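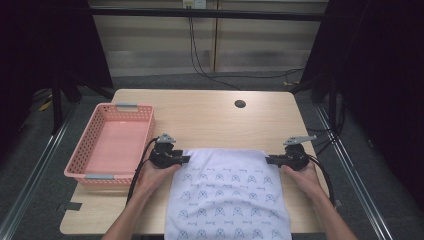 Comparison of hand-held grippers for fabric handling: request for comments

Millbridge Automation Users' Forum > End effectors and tooling

mb_workshop_lead
Posted 2022-09-13

Members are invited to comment on the trial now under way at the Millbridge workshop. Two patterns of hand-held gripper are being compared on cloth work, the Tangen with its standard flat jaw and the Fisovier with the revised jaw. Each operator works with a matched pair, one in each hand, and takes a square cloth by its upper corners, draws it taut, folds it and places it in the basket to the left.

To date 974 folds have been logged. The Tangen pair missed or dropped a corner on 55 of its folds and the Fisovier pair on 11 of its own. The two pairs have been used for an equal number of folds. It is proposed that the Fisovier be adopted for all textile tasks from October.

Comments should be confined to the method and the proposal.

bukden_controls
Reply 1

The Bukden site thanks Millbridge for the figures. We are unable to support the proposal in its present form. A printed cloth lying flat on a smooth table is among the easier items an operator will meet. Our own work is chiefly with towels, and there the Fisovier jaw has tended to close on the pile and let the weave slip. We would ask that at least one heavier cloth be included before any decision is made.

cable_and_clamp
Reply 2

May I raise the matter of cabling. Both grippers in the photograph are wired, and the lead on the left one runs along the table close to the basket. On our bench a similar arrangement caused the lead to catch on the basket rim when the operator reached across. Were such folds counted as misses? If so, the fault lies with the layout and should not be charged to the gripper.

mb_workshop_lead
Reply 3

In answer to cable_and_clamp, folds interrupted by a caught lead were struck out and repeated. There were 5 of these and they are not in the total given above.

In answer to bukden_controls, the point on towels is accepted in part. The purpose of the trial was to settle the jaw for light cloth, and I do not think the result should wait upon a second material. I would have no objection to the words "textile tasks" being changed to "light textile tasks".

bukden_controls
Reply 4

That wording would be acceptable to us as an interim measure. We maintain that the order of testing matters. If every operator began with the Tangen, some of the improvement may be practice.

mb_workshop_lead
Reply 5

Half the operators began with each pair. The session sheets will be placed in the shared folder.

tooling_desk_2
Reply 6

Could the jaw opening used for each pair be stated on the sheets? We set ours narrower for thin cloth and found fewer missed corners with the Tangen, though we kept no proper count.

mb_workshop_lead
Reply 7

Both were left at the supplied setting. I will add a line to the sheets to that effect. The amended proposal, limited to light textile tasks, remains open for comment until the October meeting.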